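6 min read
94 shares · 17 comments

I gave the planner app a fair try and I want my mornings back

Apr 12, 2026

Last August I signed up for Pletby, which is a planner app, and I paid for the full year up front. That should tell you I wasn't hoping it would fail. People keep writing to me as if I go into these things with a hammer behind my back. I went in with a credit card.

The pitch is simple. You put in everything you have to do, you tell it how long each thing takes, and it fills your day for you in colored blocks. When something runs over, the blocks slide down. At night it gives you a score out of 1,000. I never found out what a perfect day looks like, and the help page says only that the score "reflects your alignment with your intentions." I read that sentence several times and I still couldn't tell you what you'd have to do to get a 600.

My best was 94 points short of the top. I had a cold that day. I did the dishes, answered two emails and went back to bed, and since I'd told the app that this was the plan, it was thrilled with me.

That bothered me more than the low scores did. If the way to win is to plan less, then the number is measuring how well I guess, and I don't see why I should pay for that. A weather forecaster who only ever says "some sky tomorrow" would have a great record too.

The other thing is the time it eats. Setting up the blocks is work. Fixing them after lunch is work. I got into the habit of doing it with my coffee, and by the time everything was in the right color I had used up the part of the morning when I'm any good. My old method was the back of an envelope. The envelope took me a minute and never sent me a badge.

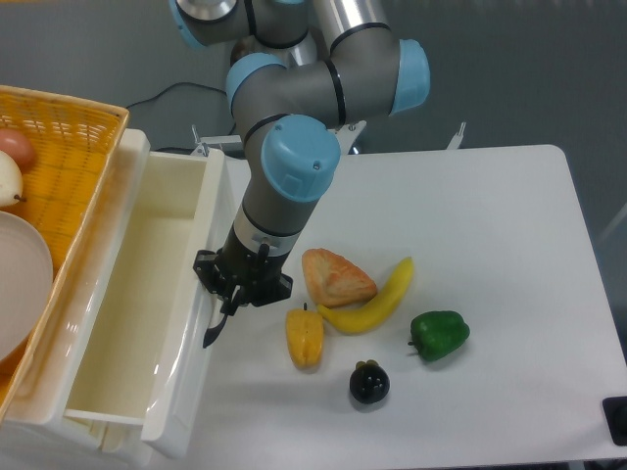

Nhi Lý wrote in after my first post on this and said I was using it wrong. You're supposed to leave gaps, she says, and you're supposed to ignore the score for the first few months while it learns you. She also says it got her through her last year of night classes with a toddler in the house, and that she'd have dropped out on the envelope system.

Fine. I believe her. I'd only point out that she got through night classes with a toddler, and that the app is getting an awful lot of the credit. People who finish hard things tend to have some kind of list lying around. So do people who don't finish them, but they aren't asked to write the reviews.

And I do wonder about "while it learns you." I asked support what it had learned about me so far. The answer came from someone named Latrice Baptiste, who was polite and quick, and who told me that my profile held 2,501 "activity signals." I asked what a signal was. She said it could be a tap, a finished task or a change to a block. So it's a count of how often I've poked my phone. I could have told them that was a lot.

I tried two others, to be fair to the whole idea. Drultudeck uses cards in place of blocks, and you flick them left or right. It's prettier. I flicked "call dentist" to the left for so long that it stopped showing it to me, which I guess is a kind of mercy, but my tooth still hurt. Zwane is mostly a timer with a bell. I liked the bell. I didn't like that it wanted my contacts.

Loubna El-Sayed has been telling me for years that the trouble is the list and the app hardly matters. Her view is that most of what we write down we either were going to do anyway or were never going to do, and the writing down just moves the guilt to a new place. I don't fully buy it. I would forget the car registration every single year if it weren't written somewhere. But I went back through the old envelopes in the drawer, and "sort out garage" is on a lot of them. It's on all three apps as well.
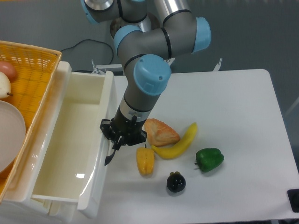 Gray arm, light blue caps, white table.

What I'd like to see, from any of these companies, is one plain test. Take a bunch of people, give half of them the app and half of them a pad of paper, and wait a year. The Pletby home page says 3,610 users "feel more in control." Feel, compared to what? Compared to the week they signed up, I'd bet, and nobody signs up for a planner during a good week.

My year runs out in August and the renewal is already switched on. I looked for the button to turn it off, and it's under Settings, then Account, then My Journey. I've put it on an envelope.

17 comments · Sort by newest

Get new posts by email. Enter your address to subscribe. You can unsubscribe at any time.

This site uses cookies. By continuing to read you agree to their use. Accept · Manage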